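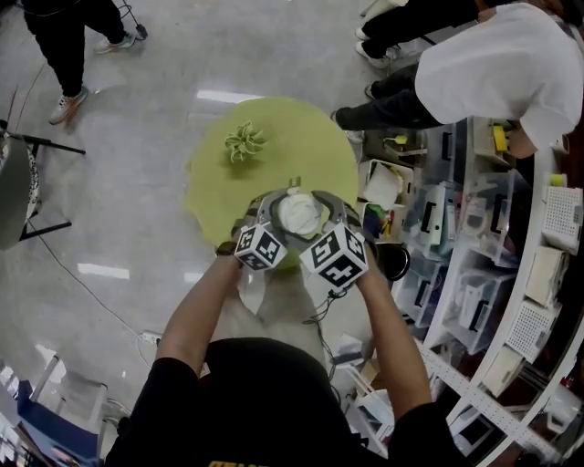 Stammont Workshops – Rooms and Equipment Team

Room inspection checklist with comments
Room: Gavine Room, ground floor
Date of inspection: 28 August 2019
Type: regular inspection, room in use
Previous inspection: March

How to read this list: OK means no action. WATCH means it is acceptable now but we look again at the next inspection. ACTION means something must be done, and the comment says what. N/C means not checked this time.

1. FLOOR

1.1 Floor clean and free of spills – OK
The floor was mopped in the morning before the first group came in. I walked the whole room and also behind the shelving.

1.2 Floor surface in good condition, no cracks or lifted parts – OK
One small scratch near the door, the same as in March. It can not be felt with the shoe.

1.3 Floor not slippery – WATCH
The light gray floor is very glossy and the ceiling lights are reflected in it as long bright stripes. With this kind of shine a small puddle is difficult to notice when you come from the door. I ask that the cleaning is finished 29 minutes or more before the room opens, as it is written in the cleaning plan from Hemow. Please put the yellow sign also when only one corner is mopped.

1.4 Walking ways free – ACTION
See 2.1. Apart from the cables the way from the door to the shelving is free. Bags were placed under the coat hooks, as agreed.

2. CABLES AND ELECTRICITY

2.1 No cables across walking ways – ACTION
There is a black cable lying across the floor with a small black plug near it, close to where people stand. A second, thin black cable makes a curve on the floor from the side of the chair toward the middle. Both are black on a light floor, so they are easy to see, but a person who looks at the table and walks backward will not see them. Please lead them along the wall, or use the flat cable covers. Covers are in the cupboard in the corridor, lower shelf. If there are not enough covers, write to the team and we order from Gisler.

2.2 Cables which hang near people at the table are kept clear of the feet – WATCH
When somebody works standing at the round table with equipment on a cable, the cable hangs down to the floor next to the body. Keep the extra length on the side and not behind the heels. Before you step away from the table, look down first.

2.3 Plugs and sockets without damage – OK
All wall sockets opened by key and looked at. The cover of the socket beside the window was loose in March and is now fixed.

2.4 Extension leads not connected one into another – OK

2.5 Test labels on portable equipment valid – WATCH
I controlled 83 labels in this room and the small store next to it. All are valid, but 11 of them end before the winter. The list of these is sent to the office.

3. TABLE AND CHAIRS

3.1 Round table stable – OK
I pressed on the edge of the lime-green table from four sides. It does not tip and it does not slide. The screws under the top were tightened by hand.

3.2 Table top clean, edge without sharp places – OK
The edge is smooth all around. The top was wiped with a normal damp cloth. Please do not use the strong cleaner from the kitchen, it makes the green color dull.

3.3 Only necessary things on the table – OK
The small spiky plant is artificial, so there is no water and no soil which could come to the equipment. It can stay. Move it to the middle if you need more place, and not to the edge. Used tissues go in the bin after the session.

3.4 Chairs complete and standing firmly – OK
The chair with gray seat and thin black legs was tested by sitting and by moving the weight from side to side. Rubber feet are present on all legs. In March two feet were missing on another chair, and this chair is no longer in the room.

3.5 Chairs not in the way – WATCH
Chairs which are not used should stand with the back to the wall. Thin legs catch a cable very easily when the chair is pulled, so please lift it and do not pull.

4. SHELVING AND STORAGE BINS

4.1 Shelving fixed and level – OK
The curved white unit was checked at the wall brackets and with the level on three shelves. No movement when I push with one hand at shoulder height.

4.2 Bins sit completely on the shelf – OK
The clear plastic bins stand in rows and none was coming out over the front when I inspected. For the shelving with a curve this is more difficult than for a straight one, as the corners of a bin can look safe from one side and be over the edge on the other. Please look from both sides when you put one back.

4.3 Heavy bins on the lower rows – ACTION
Two bins in the upper part were too heavy for me to take down with one hand. The limit for the upper rows is 8 pounds for each bin. Please divide the content or change place with light bins from below.

4.4 Bins labeled – WATCH
With clear plastic everyone can see if there are white devices or black components inside, but not which type. Some labels are faded. New labels can be printed in the office, please use the large letters.

4.5 Room to bend and reach in front of the shelving – OK
There is enough place for a person to bend down to the shelves. When more than one person is at the shelves, the second one should wait until the first stands up again. Bend the knees for the lowest row.

4.6 No batteries stored loose together with metal parts – N/C
I had not the time to open every bin. It will be the first point next time.

5. PERSONS IN THE ROOM

5.1 Closed shoes – OK
Everyone I saw had sneakers or similar shoes. Sandals are still not allowed, also in summer and also for visitors.

5.2 Enough space between persons – OK
One person at the table with both arms stretched forward needs more place than we first planned. Others should pass behind with one full step distance – and say something when they pass.

5.3 Long hair and loose sleeves kept away from moving parts – OK

6. LIGHT, AIR AND EXITS

6.1 Ceiling lights all working – OK
One tube was flickering last month and Hemow has changed it.

6.2 Light on the table sufficient – OK
Only faint shadows on the table top, good for small work.

6.3 Exit door opens fully and is not locked – OK

6.4 Fire extinguisher in place, seal not broken – OK

6.5 First aid box complete – ACTION
Small plasters are finished. The cold pack is still in its wrapping and is within date.

ACTIONS FROM THIS INSPECTION

2.1 Cables to the wall or under covers. To be done by: users of the room, before the next session.
4.3 Heavy bins to the lower rows. To be done by: users of the room, this week.
6.5 Small plasters. To be done by: Rooms and Equipment Team, already ordered from Gisler.

The signed paper copy is hanging inside the door of the Gavine Room. If you have corrected a point, write your initials beside it on the paper copy and leave the sheet in its place.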